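Tritedley Two-Arm Bench: Frequently Asked Questions

What comes with the bench?
Two arms with grippers, the white table, the walls and the round divided tray. Pens and other small items for sorting are sold as a separate pack.

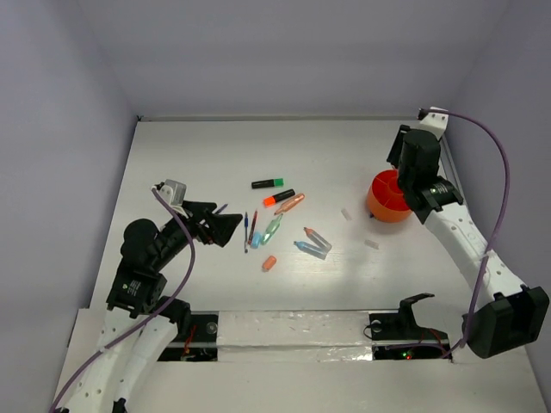 Each arm ships with its cable already attached. Leave the cables with enough slack to follow the arm.

Do I need to write code?
No. You can teach a task by hand and save it. The controller holds up to 200 saved tasks.

Can the grippers hold soft or round things?
Yes. Use the low grip setting for rubbery items and go up one step at a time.

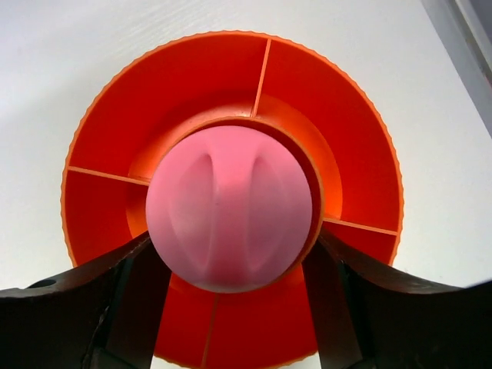

If an item slips, lower the speed before you raise the grip. Most slips come from moving too fast.

Can both arms work at once?
Yes, but only one may enter the tray area at a time. The other waits.

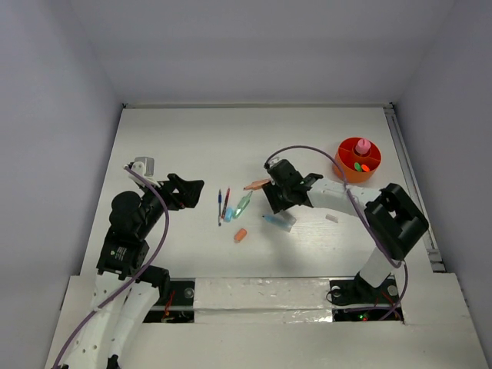
Right arm holding a peach-orange stick, with the divided container toward the back.

How long is the warranty?
Three years or 3000 hours of run time, whichever comes first.

Who do I contact for service?
Ask for Milagros Valdebenito at the Uvell office. Phones open at 9 a.m.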